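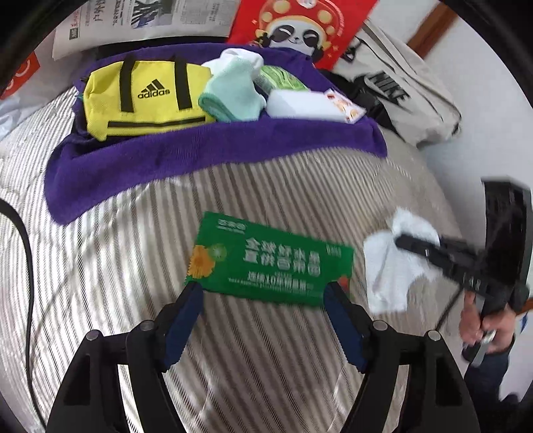
Clyde Marchetti wrote in to ask whether the pads on a Zinix hand gripper have to be replaced as a pair, given that only his left one had lost its grip. They do. A new pad against an old one closes off center, and the recorded opening width drifts from the true one by a small amount that is hard to find later.

Pad and Joint Service Kit, part 2071
Fits: Zinix hand gripper, all handles
Supplied by: Corkberg

Contents
Two ribbed finger pads, dark blue, left and right. Joint bushings for both jaws. One tube of Celeck dry lubricant. One hex key. One cable tie with a release tab.

When to service
Inspect the pads every 875 closing cycles. Replace them if the ribs are worn flat at the tip or if a pad can be shifted sideways with a thumb. Joints are serviced at the same time whether or not they feel stiff. Grippers used on bedding and towels pick up lint in the open linkage long before the pads wear, and should be brushed out at the end of each day.

Procedure
Unplug the cable at the handle end. Open the jaws fully and brush lint out of the slots between the linkage arms. Peel each pad from the base toward the tip. Wipe the seat with a dry cloth - solvent softens the plastic.

Loosen the joint hardware on one jaw only, swap the bushings, add one drop of lubricant per joint and tighten until the arm moves freely with no side play. Then do the other jaw. With both jaws apart at once the linkage loses its timing and has to be set again from the closed position (see sheet 1465).

Press the new pads on and hold the jaws shut for 31 seconds. The tips should meet along their full width. A gap at the tip means a pad is seated too far back.
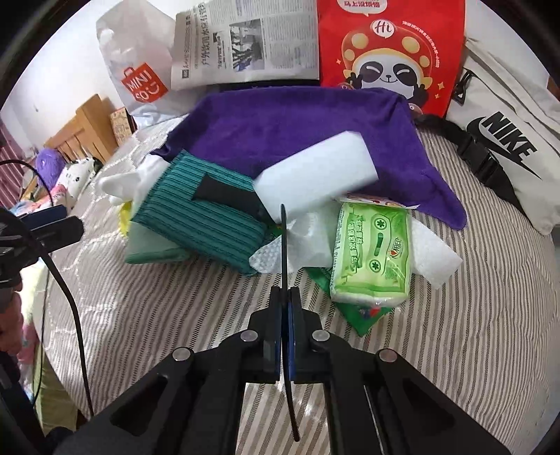

Zinix hand gripper with the two fingers nearly together. Cable on the left side.

Cable routing
Leave enough slack for the jaws to open completely without pulling the cable tight. Fasten it with the supplied tie, clear of the moving arms. If it rubs on the outside of a jaw, move the tie back toward the handle.

Zero check
Reconnect, close the jaws on nothing and read the width. Repeat with the jaws open. If either reading has moved since the last service, run the zero routine before recording. Two-handed sets are zeroed one gripper at a time.

Notes
Older kits were packed with Strickland bushings, which are a tighter fit and need no lubricant. Do not mix the two types on one jaw.
Sheet revised by Eglė Ozoliņš, 19 Mar 2022.

Related items
Corkberg joint bushings, bag
Celeck dry lubricant, refill tube
Zinix replacement cable, straight plug
Zinix clamp mount
Linkage timing sheet 1465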